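Search this site Search Clear

Desk Tidy Capture Kit: frequently asked questions

Last updated 26 Jan 2025

What is the Droltomow kit?
A hand-held gripper with a camera on it, plus the software to turn your recordings into training data for a robot arm. You do the task by hand with the gripper. The arm learns from that.

Do I need a robot to use it?
No. Most of our customers record first and organise an arm later. The files open in Bellamy, our viewer, on any ordinary laptop.

What comes in the box?
The gripper, 2 sets of ribbed pads, a charger, a hex key and a printed card with the setup steps. The carry case is sold separately.

What does it cost?
The standard kit is $3,126. Hire is $1,259 a month with the pads included. Prices are in Australian dollars and include GST.

Can I record in my own office or home?
Yes, and we'd recommend it. Leave the books, mugs and flowers where they normally live. An arm trained only on a bare bench tends to do poorly on a desk somebody works at.

How many recordings do I need?
It depends on the task. For one object on one desk, our Jornside trial used 1,025 recordings. Start with a small batch and check it in Bellamy before you do the rest.

Will polished surfaces cause trouble?
Sometimes. Glare from a window can wash out part of a desktop. Record at different times of day if you can -- a mix of light is better than perfect light.

What can it pick up?
Small household and office items that fit between the fingers. Don't use it on anything hot, sharp or full of liquid.

Can the pads be replaced?
Yes. Undo the screws, swap the pads and run the short calibration again. Pads are a wear item and aren't covered by the warranty.

What does a desk session look like?
All three were taken at the same desk.

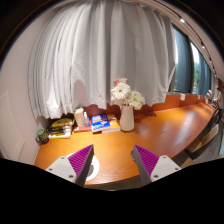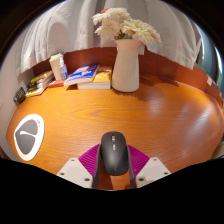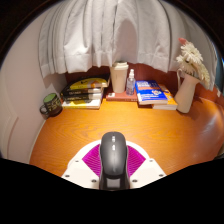

Kieran Rudd wrote to us in October that he'd hired the kit for a month and found the calibration card too brief, particularly the part on changing pads. He would hire it again, he said, but he'd want a longer manual first. The longer manual is now on the downloads page.

Contact Droltomow | Copyright Droltomow | Back to top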